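Devendra Chauhan keeps his lipsticks in the butter compartment of his fridge, and the butter has been told to find somewhere else to live. He runs Braltura, a small cosmetics line he started after eleven years of mixing other people's foundations for a living. November is his busy month. He agreed to talk as long as I didn't mind him labeling tins.

The tins hold Prernano, a cheek and lip tint that comes in 2 shades. I had expected more.

"Everybody expects more," he said. "I made a chart once with 40 reds on it. My sister couldn't tell most of them apart, and she paints for a living. So there's a brick one and a berry one. If you want something in the middle, you own two fingers."

He does not care for the word "universal." He had a blush at a former job that was sold as flattering on every skin tone, and on his it looked like chalk dust. The brick shade went through 200 trial batches before he stopped fiddling with it, and he admits the last 50 or so were mostly nerves.
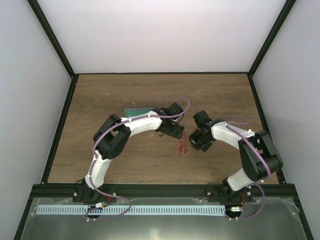 How long does a cream tint stay good once it's opened?

"I tell people a year, and less if you keep it in a hot car. Smell it. If it smells like old crayons, it goes in the trash."

Customers don't always obey. One wrote to him about a tin she had been nursing along for three years, wanting to know why it had gone grainy. He sent her a new one and a short, firm note.

His other product, Gindgate, is a cleansing balm, and he named it after a bus stop he used to wait at. It does not sparkle or foam. Reviewers have called it "fine," which he has printed out and taped above the sink. The first run was 400 jars. The next was 2000, and he still has a closet full of them, stacked behind the winter coats.

"I got excited," he said. "Please put in that the closet is very well moisturized."

I asked what he wears himself. Berry, on the lips, patted on with a finger and blotted once on whatever receipt is handy. He showed me the receipt. It was for butter.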